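# Pre-purchase walkdown, bench picking cell, Stondthorpe

Filled in by Valeriano Benítez, August. Comments go to whoever signs the Dolik order. 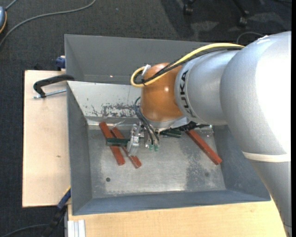 The cell is due for a decision on whether to keep it as a bench setup for another budget year or move it to a proper stand with guarding. I went through the standard list and added comments wherever an answer has a cost attached. Marks are OK, FIX (do it with what we have), BUY (needs money) and HOLD (can't answer yet).

## A. Table and workholding

- [x] **Tabletop sound, no rocking under arm motion.** OK. Ran the fast pick cycle at the reduced speed cap. Wood top is fine for the bench stage. It won't be accepted for the production stage, see section F.
- [ ] **Tray fastened at enough points.** BUY. Clamped to wood at present. Clamps work but they get moved when someone borrows one, and then the tray position has to be taught again. Skivora quoted a bolt-down fixture plate at 1128, with dowel holes. I would take it.
- [x] **Clamp handles outside the path of the wrist.** OK at current program limits. Check again after any change to the approach angle.
- [ ] **Tray condition.** FIX. Scuffed bottom and brown rust-like stains on the back panel. Clean it and look again before deciding. A replacement tray is not in this request.
- [ ] **Loose material off the table.** FIX. White panels stacked at the corner of the table. Put them on the shelf.

## B. Arm

- [x] **Mounting bolts at torque, marked.** OK. Paint marks line up.
- [x] **Brake test.** OK, all axes.
- [ ] **Service interval.** HOLD. The log has a gap and I can't tell if the last service was done or only booked. Roman is the service firm, ask them for the report. If it wasn't done, the visit goes on this year's money, and I have left a line for it in section G without a figure.
- [x] **Soft limits set and locked.** OK. Password changed from the delivered one.

## C. Gripper

- [x] **Fingers tight, no play at the joints.** OK.
- [ ] **Exposed parts protected.** BUY. The multi-finger hand has open metal and electronics. Acceptable with trained people and short sessions. For unattended running I want a cover. Dolik has it as an option on their quote, included in the 3818 below.
- [ ] **Spare fingertips in stock.** BUY. None on the shelf. Also included in the Dolik package.
- [x] **Holds part on loss of power.** OK with the wooden sticks and the green blocks. Not tested with anything heavier, so don't read this line as approval for heavier parts.
- [ ] **Payload sheet updated for the present tool.** FIX. The sheet in the binder is for the old tool. Weigh the hand with its bracket and write it down. Dolik will ask for it anyway.

## D. Cables

- [ ] **Dress on the arm allows full wrist travel.** FIX. The yellow cable loops over the forearm and around the top of the wrist housing. It didn't pull tight anywhere in the taught positions. It has not been checked through full travel, and it should be before anyone writes new programs.
- [ ] **Gripper wires secured.** FIX. Black wires hang down the side to the hand. Tie them back with slack left for rotation.
- [ ] **Floor cables covered or routed.** BUY. Cables run over the carpet. Two lengths of cable cover from the general supplies account, no need to put it through this order.
- [x] **Connectors seated.** OK. Pulled each one by hand with power off.

## E. Area around the cell

- [ ] **Clear floor on all open sides.** FIX. Office chair parked near the table. Chairs go to the desk when the arm is enabled.
- [ ] **Flooring suitable.** HOLD. Carpet. I have no objection for the bench stage. Facilities has to say whether the new stand can be anchored in this room at all. Get that answer before the order goes in, since the stand can't be returned once drilled.
- [x] **Emergency stop within reach of operator.** OK. Tested from the pendant and from the desk button.
- [ ] **Access control.** BUY. At present the rule is written on the door. A scanner is the right fix and Skivora's price for it is 2210, mounting included, wiring not included.

## F. Before moving off the bench

1. Facilities answer on anchoring.
2. Service report from Roman.
3. New risk assessment with the scanner and the gripper cover on it. The bench one does not carry over.
4. Steel stand. No quote yet. Ask for 3, and ask each one for the lead time in writing.

## G. Money

| Item | Supplier | Price | Priority |
|---|---|---|---|
| Gripper cover and spare fingertips | Dolik | 3818 | 1 |
| Scanner, mounted | Skivora | 2210 | 1 |
| Fixture plate | Skivora | 1128 | 2 |
| Service visit | Roman | open | depends on B |
| Steel stand | open | open | next budget |

Prices are before tax and freight. Skivora will ship both of their items together if they are ordered together, so it makes sense to approve the plate now even though it is second priority.

If only one item can be approved, approve the scanner. The cover protects the hand and the scanner protects people.

All FIX items can be closed in one afternoon with the arm locked out. I will initial them on the paper copy in the binder.

V. Benítez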